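Products / Tables / Work and Dining Tops / Gindbridge Top

Tables Shelving Benches Care Samples Contact

3 min read

Gindbridge Table Top, Pale Finish

The Gindbridge is a plain tabletop for people who already have legs, trestles or a cabinet base and need something good to put on them. We sell it on its own. It suits a kitchen table, a sewing room, a desk, or a packing bench in a small shop.

The standard depth is 700 mm. Thickness is 22 mm. Length is cut to order, and the price is worked out from the length, so please measure the base first and then add whatever overhang you want at each end. Annelies Frei in our Trurbridge workshop is happy to check a sketch before you order.

The wood is light and the grain is left to show. Most of it runs fairly straight and close together, with an arched figure where the board was flat-sawn. Every top is different in this respect. If you want a very even look, write "straight grain" in the notes box and we will do what we can with the stock on hand.

The finish is smooth and close to matte, with a faint sheen. Under a window or a lamp the lighter bands can look almost white, and the rest goes back to a creamy tan.
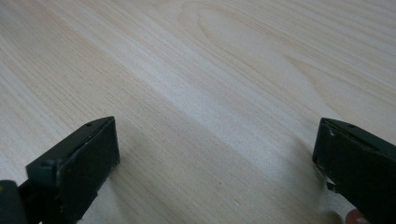

Finish and care

Each top gets two coats of clear matte hardwax oil before it leaves us. Wipe it with a damp cloth and dry it. Dish soap is fine in small amounts. Do not use scouring pads, bleach or spray polish — the polish leaves shiny patches that are hard to get off.

Use a mat under hot pans. Coffee and red wine should be wiped up the same day. Small scratches can be sanded lightly along the grain with fine paper and touched up with the same oil, which we sell in small cans under order code 841.

Pale wood darkens a little with daylight. Move bowls and trays around in the first few months or you will get a lighter patch under them.

Fitting

The underside is not pre-drilled. Use screws no longer than 16 mm and make the holes in the base slots, not round, so the wood can move across its width. Slotted brackets from the Yáñez range fit and come in packs of eight. Leave the top flat in the room for two days before fixing it down.

Edges and corners

Edges are square with a light sanding. A rounded edge or clipped corners can be added at the order stage. We can't do either once the top has been oiled.

Delivery and samples

Tops go out from Brivuvport every Wednesday, wrapped in card and blankets. Long ones need two people at the door. Allow 5 weeks from order, longer in December.

Samples are hand-sized offcuts with the same finish. Ask Renato Gallardo at the sales desk, and tell him which base you are using.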